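Keeping the Limside cell in service: an interview with Nives Vitale

The dismantling cell at Limside works on desktop computers returned from offices and schools. Its one robot arm opens no cases; that is done by hand at the bench before the machine reaches it. The arm removes drives and unplugs cables, and the boards go on to a separate line. Nives Vitale has been responsible for its upkeep since May of last year. She spoke to the Juhl staff bulletin on 19 Aug 2018 about the daily care of the cell and a repair that took up much of the summer.

Ms Vitale begins each shift at the gripper. The fingers are checked for play, the bolts are tested with a torque key, and the small camera at the wrist is wiped with a dry cloth. "The fingers are the part that suffers," she said. "They go into narrow spaces and they touch sheet metal all day. If one is bent by the width of a fingernail, the arm will still report that everything is in order."

The summer repair began with a fault of that kind. The arm had started to stop short of the drive handles on certain cases, and operators were finishing the work by hand. The log showed 89 such stops before the matter was passed to maintenance. The first suspicion fell on the camera, which was calibrated again without effect. Karim Haddadin, who looks after the controls, then compared the commanded position of the wrist with a dial gauge fixed to the bench.

"Karim found that the wrist was right when the arm was cold and wrong after an hour," Ms Vitale said. "That told us to stop looking at the camera."

The cause was a worn bearing in the wrist joint. A replacement was ordered from Bumitz and fitted in two stages, with the cell out of service for four days in all. Ms Vitale asked that the old bearing be kept, and it is now used when new technicians are trained.

Asked which computers are the most demanding for the gripper, she named the towers in which the drives sit low in the case, with the cables passing close by. The approach path for these was rewritten after the repair. The arm now comes in more slowly over the last part of the movement and pauses before the fingers close.
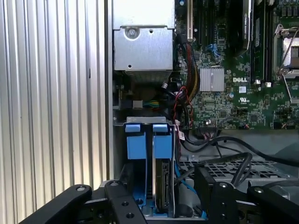
The slower approach costs a little time on each case, a point raised by Villads Ladefoged of the planning office. Ms Vitale's view is that the time is well spent. "A cable caught in a finger means a stop and a reset, and someone has to open the guard. I would sooner wait."

The cell had handled 3,314 cases at the last count. A second set of fingers is now kept in the store, and the wrist is measured against the gauge every week, both cold and warm. The readings are sent to Snædís Kvaran at the Notcombe site, where a similar arm is to be installed.

Ms Vitale would like the weekly measurement to be made by the operators themselves. A written procedure has been drafted and is with Jytte Þrastardóttir for approval.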